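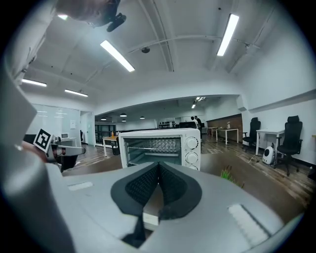 The little white countertop oven.

December 2022

So we finally did the river boat! I'd been going on about it since last January, when a leaflet for the Noremden to Utetti sailing came through the door, and after a lot of dithering (mostly mine) we booked five nights on the Prusta.

She's an old boat, done up nicely but without much fuss, and she takes 20 passengers. Our cabin was on the lower deck, so the window sat just above the water and I spent a silly amount of time lying on the bunk watching the banks slide by. The upper deck cabins cost 170 more per person and have a door you can open. I'd pay it next time, if only for the air.

Food was better than I expected - lots of river fish, dark bread, and a plum cake at four o'clock that I'm still thinking about. Drinks are extra and go on a tab. Do keep an eye on that tab!

The best stop by miles was Bech. You get a whole afternoon there, and if you turn left off the landing stage and keep going past the boatyard you come to a path up through the vineyards. There are 886 steps according to the sign at the bottom, and my knees believe it. At the top there's a chapel, a bench and a view right down both bends of the river. We had it to ourselves for nearly an hour, then had to hurry back down because the boat does leave on time.

Utetti I was less keen on. Pretty square, too many coaches, and the museum was shut for the winter, which could have been mentioned when we booked.

Pack something warm for the deck in the mornings, and slippers. The cabin floors are freezing. We're already looking at the spring sailing, the one that goes the other way and stops at Bech overnight.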